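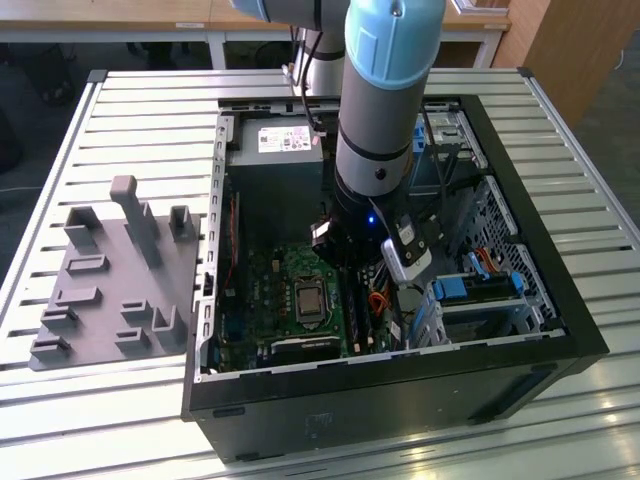 I finally made it to the open day at Patside, the computer refurbishing shop out past the Kolum turnoff, and I'm so glad I went. I'd been meaning to go since August, when my neighbor came home from the last one with a perfectly good desktop and wouldn't shut up about it. Parking is a pain, by the way. The lot behind the Tirner building fills up early and I ended up walking back from the feed store.

You sign in, get a sticker, and then you're pretty much free to wander between the benches. They asked us to keep bags off the tables and that was it for rules. I headed straight for the old office towers, which is what I really came to see (yes, this is my idea of a day out).

I've owned desktops my whole life and I don't think I'd ever taken a proper look inside one before. The one I stood at longest was a black tower lying on its side on a white slatted metal table, wide open. It's so roomy in there! The power supply is a plain gray box up in one corner with a label full of tiny print and barcodes, and then there's the green board with the processor sitting in its socket and a black stick of memory standing up next to it. I could have named maybe two of those parts before I went in.

What got me was the color. I expected everything to be gray, and a lot of it is, but the drive caddy is this light blue, and there are orange and red wires bundled up near the memory. I asked if the blue meant something and the woman at the bench said that on plenty of office machines the colored bits are the ones you're meant to grab or press. I went home and checked my own tower, and sure enough, green tabs all over the place. Ten years I've had that thing.

She also gave us a rundown of the order they like to work in. Drives come out first and go off to be wiped, then memory, then anything in the expansion slots. The processor gets left alone unless there's a reason to bother it. Memory gets tested and sorted into trays, and they get so many mismatched sticks that there's a whole shelf labeled "orphans." I loved that shelf more than I can explain.

They had a chalkboard up by the coffee with the year's totals so far: 358 machines in, 145 back out the door to homes and classrooms, 76 stripped for parts. The rest are waiting their turn in the back room, stacked to the ceiling. If you've got an old tower in a closet they'll take it, but they'd like the power cord too. They are always short of power cords.

Lunch was a chili truck from Lagman, $4 a bowl with cornbread, and I had two. The line was long but it moved. I will say the hall gets loud after noon and it's hard to hear the people at the benches, so go in the morning if you want to ask questions - I had a list and only got through half of it.

I came away with a used keyboard, a bag of case screws (no idea why, they were in a jar by the door and I can't resist a jar) and a flyer for the beginner repair class. It's an evening thing, you bring your own machine, and they lend you the screwdrivers. I've already told my sister she's coming with me. Her tower has been making a noise like a hair dryer since spring and I want to see what's in there.

Posted Oct 23, 2024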